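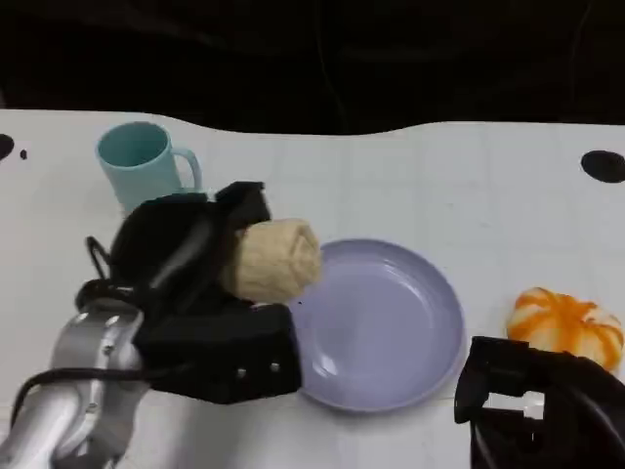
Light blue mug on a white tabletop.

The center stand should be standard equipment

The Turiment Vida makes 66 horsepower, has a chain final drive, and ships with a side stand only. The center stand is in the accessories catalog. I think this is the wrong way to sell a road motorcycle, and the reasons are mostly mechanical.

A chain needs regular attention. On my own bike, in mixed weather, I clean and lubricate it every 300 miles. The owner's manual allows a longer interval, but the manual does not ride through Wakville in winter, when the county puts salt on the river road and leaves it there. To lubricate a chain properly, the rear wheel has to turn freely through several full revolutions. With a center stand, that takes a few minutes. With a side stand, the rider pushes the bike forward a few feet, oils the exposed run, pushes again, and repeats until the master link comes back into view. In a one-car garage there is not enough floor to do this in a single direction.

Slack measurement has the same problem. A chain does not wear evenly, so the reading has to be taken at several points and the adjustment made at the tightest one. Riders without a way to lift the wheel tend to check one spot and stop. If that spot happens to be a loose one, the adjustment leaves the chain too tight everywhere else, and the load goes into the output shaft bearing and the sprocket carrier. The parts that fail from this cost far more than a stand.

The usual answer is a paddock stand. I own one and use it in the garage. It works well on level concrete, provided the bike has spools fitted or the swingarm has a flat section for the rubber cups. It does nothing at the side of a road or in a hotel parking lot on the second day of a trip. It also takes practice to use alone, and a motorcycle that falls off a paddock stand usually falls to the right, where the side stand cannot catch it.

The case against the center stand has three parts, and I accept two of them in limited form. The first is weight. A tubular steel stand with its springs and pivot hardware adds mass, though it sits low, close to the center line, where it has little effect on handling. A rider who carries a lock and a full tank has already added more than that in a worse place.

The second is ground clearance. On a sport machine the stand's foot can touch down before the pegs do, and I would not ask for one there. The Vida is an upright road bike with long pegs. The accessory stand tucks above the line between the peg feelers and the tire, and the dealer at Plamer Cycles confirmed that the feelers still touch first. I have worn those feelers down a little since and the stand has no marks on it.

The third is exhaust routing, and I do not accept it. On many recent bikes the collector box sits exactly where the stand would fold. Engineers put it there to shorten the visible muffler, and then the brochure says a center stand is not compatible. That is a packaging choice, made early, by people who had decided the stand did not matter. If it had been on the list of required parts from the first drawing, the collector would have been shaped around it. Shaft-drive touring bikes have been built this way for decades, and they have no chain to maintain.

Price is the argument I hear most at the dealer. Fitting the part at the factory is cheap, given that the frame lugs are already welded on in most cases. Fitting it later means fighting the springs with a puller or a loop of cord, and shops bill accordingly. Plamer quoted me 2 hours of labor. I did it myself on a Friday evening and can report that the quote was fair.

There is also a secondary benefit in storage. The bike takes up less width when upright, the oil level can be read in the sight glass without a helper, and both wheels can be removed with a small jack under the front of the engine.

I would accept a delete option for those who don't want it. Let the buyer tick a box in May and have the bike delivered lighter, with a credit against the price. At present the default runs the other way, and the sales sheet gives a full line to the color of the wheel stripes. I would trade the stripes.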